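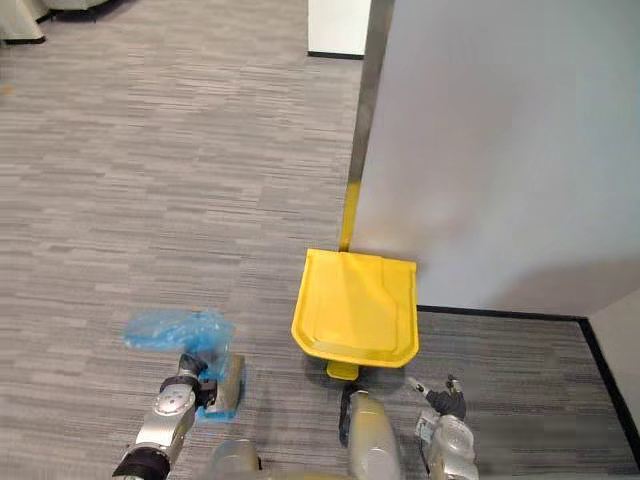
# Buy the dull gripper first

Most gripper comparisons I read are done on a bench. Someone puts a block, a cup and a bolt on a clean table, runs each gripper through the set, and reports a success rate. We did the same at Lerkstead for most of a year. I now think we spent that time on the wrong question.

The bench set told us the Rirnetti hand with the angular fingers was the better product. It closed faster and centered round objects well. The flat-plate gripper from Drorkamari looked clumsy beside it. On 561 bench picks, the Rirnetti dropped 4. We nearly ordered a second one.

Then we moved to cleanup work on an office floor: carpet tile, a wall corner, a long-handled dustpan, a thin plastic bag. None of these things sits still or has a shape you can put in a table. A bag has no center to find. It folds over the finger and hides the surface you wanted to look at. A dustpan handle is easy to hold and hard to hold straight, and a small twist at the top moves the pan a long way at the bottom.

Over 55 floor runs the order changed. The plain flat plate held on to bag film more often, simply by having more area to pinch with. The angular fingers were fine on rods and handles and poor on film, where they poked a fold and let it slide. Juwita Kwok, who wrote the scoring sheet, had not even listed bags as a category. She added one after the first morning.

Milagros Giraldo disagrees with me on what this means. Her view is that the fault was in our controller, and that the Trình force settings we used were tuned for hard parts. She has a point. When she lowered the closing speed, the angular fingers got better on film. They did not catch up, and the cycle went to 33 seconds, too slow for us.

My own advice is to pick a gripper by its worst object. If the job includes a bag, test the bag first, on the real floor, with the camera where it will be in use. A gripper blocks its own view in ways that a bench camera on a tripod will never show you. I would also stop insisting on a matched pair. Two arms do different jobs in most cleaning tasks, and I see no reason the hands should be the same.

We are keeping both models for now. The next round is in December, with wet cloths added to the list.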